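Honkanen Robotics
Products / Arms / Memero Tabletop Arm / Open House

Memero Tabletop Arm with Two-Finger Gripper

Item no. 3472
Reach: 340 mm
Price: ask us, we're friendly
Status: in stock, demo unit at Vorncombe

Overview

Memero is a small arm for people who have a bench, a repetitive job and a limited supply of patience. It picks things up. It puts them down somewhere else. We could dress that up, and the brochure from two years ago did, but most of you buying one already know what you want moved and where.

The two-finger gripper comes fitted. The fingers are white, they come off with one screw each, and replacements are sold in pairs under Spares. If your parts are flat and slippery, order the rubber pads as well -- the bare fingers and a laminated card do not get along.

What's in the crate

Arm and base plate
Two-finger gripper, fitted
Controller and power supply
Stop button on a long cable (please use it)
Printed manual, 9 pages, rewritten by Zewditu Gidey after a customer mailed us the old one with corrections in red pen

See it work: the June open house

Our Vorncombe showroom opened its doors in June, and nearly 2000 people wandered through, a good share of them under ten and most of them interested in the cookies. Dagim Feyisa ran the Memero station from 10 a.m. until his voice gave out. Visitors could ask for a pick, argue about whether the arm would manage it, and watch.

The rule at the station was that we don't tidy up first. Every trade show in this business has a perfect cube in the center of a perfect white table, and the robot picks up the cube, and everyone claps. Ratih Yusof handled the setups and has a mean streak. She likes corners. She likes things pushed up against other things. Her favorite request of the day was "put it where my kid would lose it," and she took that as a work order.

A tight spot is a fair test of a gripper. The fingers need room to go down either side of the part, and a wall of cardboard doesn't move politely out of the way. Some visitors came back several times to see if we'd given up and gone back to cubes. 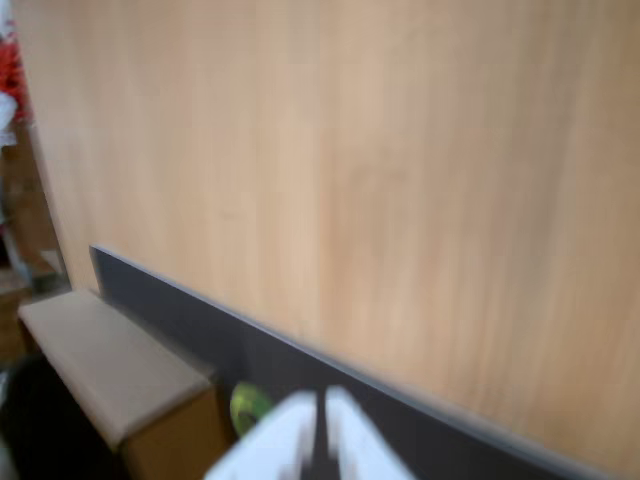
Memero's gripper at the green target, between the box and the dark strip.

Margarida Caldeira took questions at the next bench. The most common one was whether it can fold laundry. It can't. Second was whether it can be left alone overnight, and the answer depends on your parts, your fixture and how well you sleep.

Book a demonstration

Demonstrations run at Vorncombe by appointment, mornings preferred. Bring your own parts, the more annoying the better, up to what you can carry from the parking lot. Fathima Akanda keeps the calendar and will ask what the parts are made of and what they sit in. "Stuff" and "a bin" have been tried as answers. She will call you back.

Goes well with

Jikum bench clamp set
Rubber finger pads, pair
Spare fingers, white, pair
Longer cable for the stop button, for the nervous

Shipping and returns

Ships in one crate. Keep the crate. Returns are accepted in it, and we have received an arm wrapped in a comforter, so we now put this in writing.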